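Zerna Overhead Support Line for Humanoid Robots

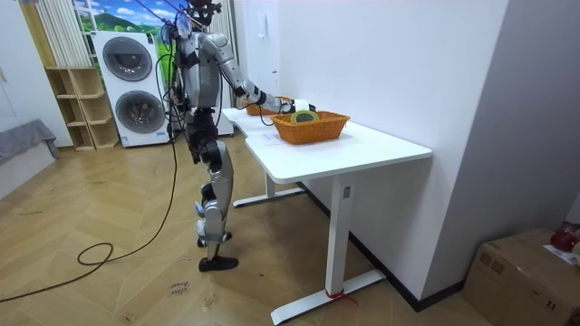 We're often asked how much slack is right, and our good-practice card (in every box) answers it: no more than 50 mm with the robot standing tall, checked before each session – and again after lunch, please! The line is rated to 85 kg and comes in Kundik and Wynne fittings. Keep people 800 mm clear whenever the motors are live, and do route floor cables away from the feet.

Card revised August 2025 by Bogdan Husar, who's always happy to chat.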